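# Deuxième jour de collecte : ranger des cartes dans un boîtier

*10 octobre 2026*

Je vous avais promis des nouvelles de Bovik, notre robot à deux bras, et il y en a plein !
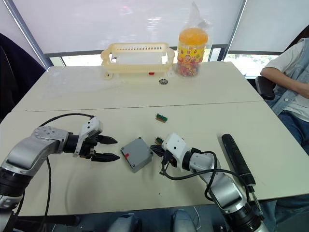 Depuis le mois de mai, je bricolais surtout la téléopération (câbles, latence, réglage des pinces) et je commençais à trouver le temps long. Maintenant on enregistre pour de bon. La tâche choisie pour ce premier jeu de données tient en une phrase : prendre une petite carte électronique et la mettre dans un boîtier gris. Un enfant y arrive sans réfléchir, un réseau de neurones beaucoup moins, et c'est ce qui me passionne !

On travaille chez Trerkier, près des fenêtres, sur deux tables blanches mises bout à bout. Chaque démonstration est pilotée à la main du début à la fin, puis on déplace un peu le boîtier, on le tourne, on change la carte de place et on recommence. La première série était beaucoup trop propre – tout au même endroit, bien droit – et le modèle avait simplement appris une trajectoire par cœur. Dès que le boîtier bougeait de quelques centimètres, il allait pincer le vide avec une assurance admirable.

Du coup, je laisse vivre le décor. Il y a un panier en plastique au fond, un pot de bonbons à couvercle orange, des bricoles ici et là. Tout ça finit dans les images d'entraînement et j'en suis ravie !

Quelques notes pour celles et ceux qui se lancent :

- on fait des séries de 11 démonstrations, puis une pause, car au-delà mes gestes deviennent brouillons ;
- je garde les reprises, quand la carte glisse et qu'il faut la rattraper ;
- je jette les essais où j'hésite trop longtemps au-dessus de la table ;
- la lumière du jour change vite, alors j'étale les séries entre le matin et la fin d'après-midi.

Au dernier entraînement, six essais réussis sur neuf avec le boîtier de travers. J'ai poussé un cri dans le bureau.

Prochaine étape : fermer le couvercle, à deux pinces cette fois. Je mettrai les scripts de tri en ligne sous le nom de Pokwood dès que j'aurai écrit une doc lisible.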